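4. Setting one place

Use this section after the table top has been oiled and left to cure (see section 3). The instructions apply to the Skallbridge table top with the Grisden plate and bowl set.

4.1 Put the green piece on the wood first, a little left of center. Leave room on its left for flatware.

4.2 Stand the pink bowl in it. The bowl does not have to be exactly in the middle.

4.3 Lay the silver utensil to the left, directly on the wood. A slight angle is fine.

4.4 Fold the black cloth once and lay it flat at the lower left.

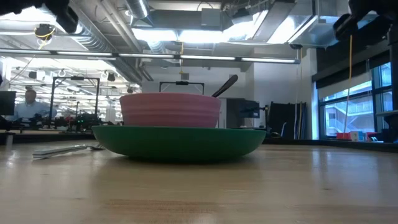
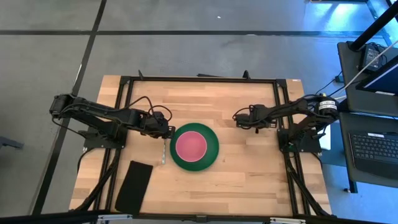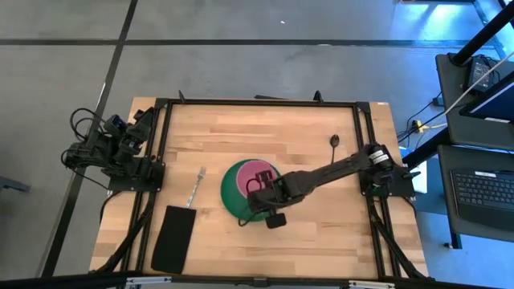 Pink and green tableware on the wooden top, silver utensil to the left.

4.5 Place the dark spoon last. It can wait in the bowl until food is served, or lie on the right.

Note: If you are setting a second place, keep 26 inches between the centers of the two plates. Fidelina Ayala's seating chart in the appendix gives spacing for longer tables.

CAUTION: Do not drag dishes across the top. Grit under a foot ring will scratch the oil finish. Lift with both hands.

CAUTION: Wipe up spills within 2 minutes. Vinegar and tomato leave marks that have to be sanded out.

4.6 To clear, reverse the order. Take the flatware away first, then lift the bowl out before moving the plate. Shake the cloth away from the table.

4.7 Wipe along the grain with a damp cloth and dry at once. Re-oil every 3 months with Padenik oil, or sooner if water stops beading.

Revised 28 December 2020, N. Villanueva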